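Students at Dirwood College can report a hateful or threatening incident without giving their name. The steps are the same whether it happened to you or you saw it happen to someone else. If anyone is in danger now, ring 999 first and come back to the form later.

## 1. Write down what happened

Do this the same day if you can. Put the place, the time and the words used, as near as you remember them. Spell out slurs in full. Reports with asterisks in them have been sent back for checking, and that adds days.

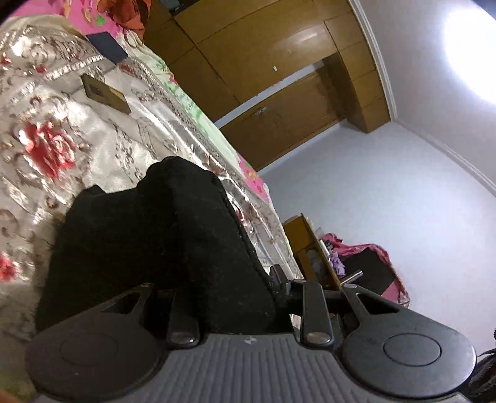
Keep what you saw apart from what other people told you. Two short paragraphs will do. The form takes up to 640 words, but most reports need far fewer.

## 2. Save any messages or posts

Take a screenshot that shows the account name and the time, then copy the web address. Save both before you block the account. For a poster or graffiti, take one photo close up and one from further back, and leave it where it is until the estates desk has logged it.

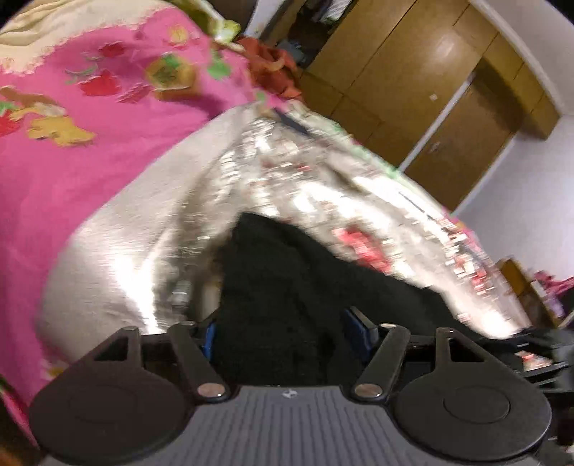 Group chats are harder. Export the chat if the app lets you, and don't trim the messages on either side. The panel will ask what came before.

## 3. Fill in the form

1. Open Waltis and choose **Report an incident**.
2. Pick **Student**, **Staff** or **Visitor**.
3. Tick **Do not record my name** if you want to stay anonymous.
4. Paste in your account and add your files, up to 11 of them.
5. Press **Send** and copy the case number.

The page logs you out after 60 minutes and does not keep a draft.

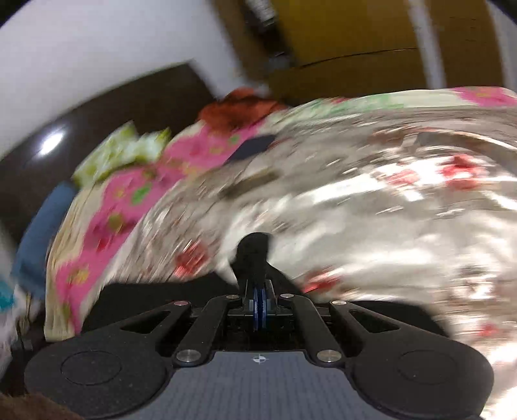 *Last changed: May, by Zuleica Lacerda*

## 4. After you send it

Named reports get a reply from Ulla Haugen or Đức Đàm in the equality office. Anonymous ones don't, so use the case number to check progress on Waltis. A decision is due within 21 working days.

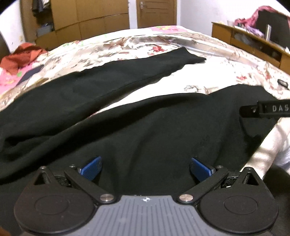 If you disagree with the decision, write to Horațiu Căpraru, quoting the case number and saying which part you think is wrong. New evidence can go in with the same letter. You can bring a friend or a students' union adviser to any meeting.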